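Most advice on keeping a small apartment starts with buying something. A bin, a rack, a set of 12 matching hangers. I bought the hangers from Gough and I still had clothes on the chair.

What changed my mind was doing the laundry for my aunt in Hondwood, who owned one basket and never had a pile anywhere. She put each thing away the hour it dried. 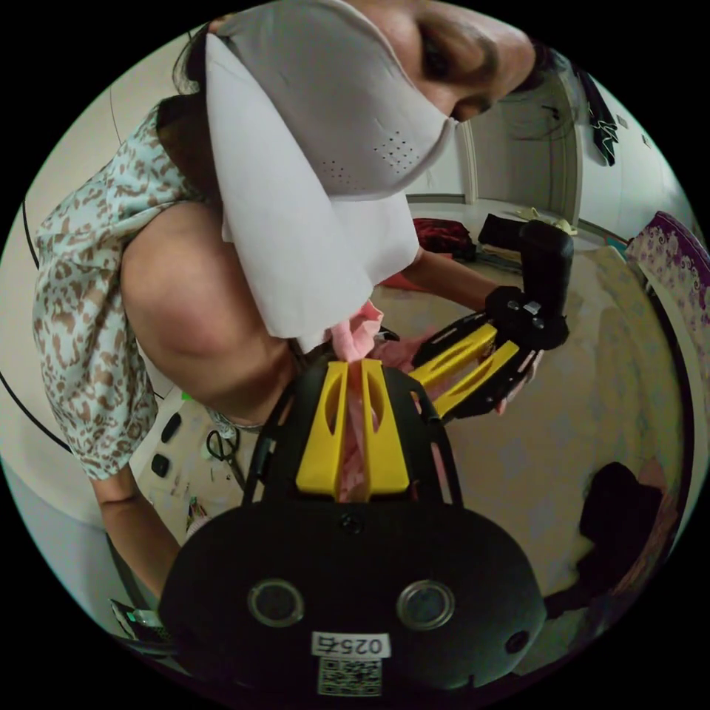

Small cloths are where most households give up. Shirts get folded because people see them, and the rags and hand towels go into a drawer in a lump. I think they deserve the same two minutes. A pink cloth like this one, pinched up and left trailing, takes one fold and then another — no rack required. Start with those and the shirts will follow.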